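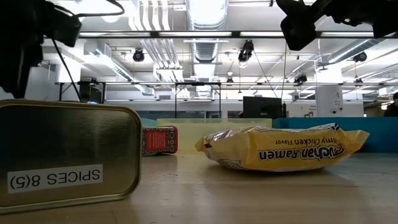

4. What counts as a category?

4.1 The trouble with "put it where it belongs"

Most advice on pantry order rests on a claim that is seldom tested: that ordinary kitchen goods fall into a small number of groups, that people in the same house see the same groups, and that a box or bin for each group will keep the shelf in order. The Pratico guide puts it in a single line ("give every kind its bin"), and the Zovora method, which most of our participants had at least heard of, says much the same at greater length. Ristić [11] reported that people found the advice easy to follow. He asked them whether it was easy. He did not look at where they put things.

We began from the other end. Before asking whether bins keep a kitchen tidy, we wanted to know whether people agree on what goes in them, and whether the same person agrees with herself a few weeks later. The results in this section made us less sure of the first claim than we were when we wrote the proposal, and a good deal less sure of the second.

4.2 The goods

Popescu and Gál [14] used sets of clean, easy items: a can of soup, an apple, a box of cereal. Every item had an obvious home, so it is hard to see what agreement on such a set could tell us. A real counter at the end of a shopping trip has a more awkward mix. Some things are food in a packet, some are packets that used to be food, and some are containers that have long since stopped holding what they were sold with. A spoon gets in among them.

We therefore chose goods for their awkwardness. A large metal tin with a raised golden rim carries a white label that reads SPICES 8(5). The word is plain enough, but the number is not, and it caused more talk in the sessions than any other item in the set. Several people took it for a shelf number. One took it for a count of jars. A participant who kept a home inventory of her own said that she would have to see the list before she could put the tin anywhere, and then put it with the dry goods.

A smaller red box with rounded corners and a dark ornamental border was harder still. Its small pale text gave little help at arm's length, and people went by the look of the thing. Those who called it a gift box wanted it kept apart from food. Those who called it a tea box did not hesitate to put it next to the noodles. We did not correct either group, and we do not think that there was a right answer to give them.

The yellow packet of Maruchan Ramen, Creamy Chicken Flavor, was meant as a check. We expected full agreement that it was food and that it belonged with other dry food. It did better than any other item, but it did not reach full agreement. A few participants treated instant noodles as a snack and placed the packet with the snack packets; others made a separate place for things that need hot water. Under the Pratico guide both are mistakes. We are not convinced. A person who eats noodles at a desk in the afternoon and a person who cooks them for two children at six in the evening are storing different things under one name.

4.3 The bins

The three bins were chosen to be the same in shape and different in color: one green, one yellow and a third in a darker blue-green. They stood in a row along the far side of the table. We gave them no labels. Earlier work has nearly always labeled the bins, which means that it tested whether people can read.

Color turned out to be less neutral than we had hoped. Nedeljković, reading an early draft, warned us that yellow goods would drift toward a yellow bin whatever they contained, and some of our sessions bear him out. The noodle packet is yellow. It went into the yellow bin more often than its food category alone would predict, and we have no clean way of separating the two effects with the set as it stood. A better design would have moved the bins around between sessions. Ours kept the order fixed, for no better reason than that it made the records easier to code, and the reader should discount the results for that one item accordingly.

There is a second weakness. Three bins invite three groups. We told participants that they could leave a bin empty or leave goods on the table, but few did either. Give people three bins and they will find three kinds of thing, and it would be a mistake to report this as a finding about how kitchens are organized in the mind. Much of the published support for small category systems seems to us open to the same complaint.

4.4 Procedure

Each session began with the goods spread over the wood in front of the bins, in no set order and with no attempt to make labels face any particular way. Some packets lay upside down. We left them like that on purpose. On a real counter nothing lines up, and a task in which every label faces the sorter is a different task. 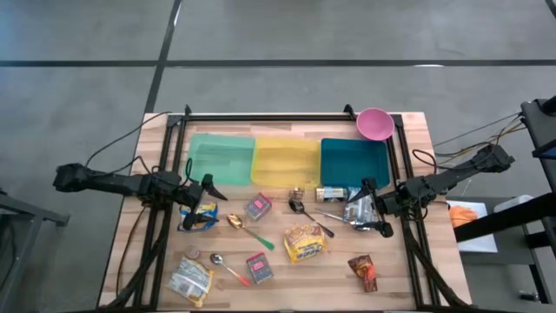 Figure 4. Arrangement, with the green, yellow and teal bins empty and a mix of packets and other items on the table in front of them. The pink bowl is at the rear right.

The bowl deserves a note. It was not a bin and we did not describe it as one. It stood at the back, to the right, and our written instructions did not mention it at all. Even so, a fair number of participants asked whether they could use it for small things, and some used it without asking. The spoon with the green handle was the item that most often ended up there. We had coded "bowl" as an error in the first plan. After watching a few sessions we changed the code to "other place", which is less tidy but closer to what people were doing: a spoon goes with a bowl. It did not strike them as a category decision at all.

Participants were asked to put things away "as you would if you had to find them again tomorrow". We tried two other wordings in the pilot. "Sort these" produced sorting by color and size. "Tidy up" produced a clear table and very little else, with mixed goods in whichever bin was closest. That three short phrases should produce three different results ought to worry anyone who compares studies in this area without looking at the instructions.

4.5 Results

In the first round 93 people took part, and 87 of them came back for the second. Across both rounds we recorded 2,669 placements. Of these, 2,390 could be coded without dispute by two readers working apart. The rest were left out of the counts, though not out of our thinking, and we return to them below.

Agreement between people was high for snack packets and low for nearly everything that was not a packet. The blue and yellow packet and the silver packet were placed together by most participants, including several who said they could not tell what the silver one held. Asked why, they gave answers of the form "it's the same kind of bag". This is a grouping by wrapper. It may be a perfectly good way to run a shelf, but it is not the grouping by use that both the Pratico guide and the Zovora method take for granted.

Agreement within a person was the greater surprise. Those who came back often put the tin or the red box in a different bin and, when shown their earlier choice, defended the new one with some energy. Two said that the first choice must have been recorded wrongly. We checked, and it had not been. If a person's own categories move this much between visits, a fixed set of bins can only be a record of what she thought on the day she set it up.

The placements left out of the counts are mostly of one sort. An item was put in a bin, taken out, laid on the table, and then put back or put elsewhere, so that our readers could not agree on which act was the placement. Dimitrov [6] would drop such cases as noise. We think they may be the most honest part of the record, being the moments when the person doing the work could be seen to doubt the system. We have no good measure for them, however, and will not pretend to one.

4.6 What we do not claim

None of this shows that bins are useless. A table with its goods in three bins is easier to wipe than a table without, and most participants said they were pleased with how it looked when they had finished. We take them at their word. What the results do not support is the stronger claim that the bins work by matching groups already present in the household. In our sessions the groups seemed to come from the bins, the wrappers, the wording of the task and, in one case, probably from a color.

Nor do we claim that our set of goods stands for all kitchens. It was small, and we picked it to cause trouble. Someone who repeated the work with flour, rice and canned beans would very likely find more agreement. The households we visited in Delgate had flour, rice and canned beans. They also had drawers and tins full of everything else, and it was over those that people argued. Section 5 turns to the drawers.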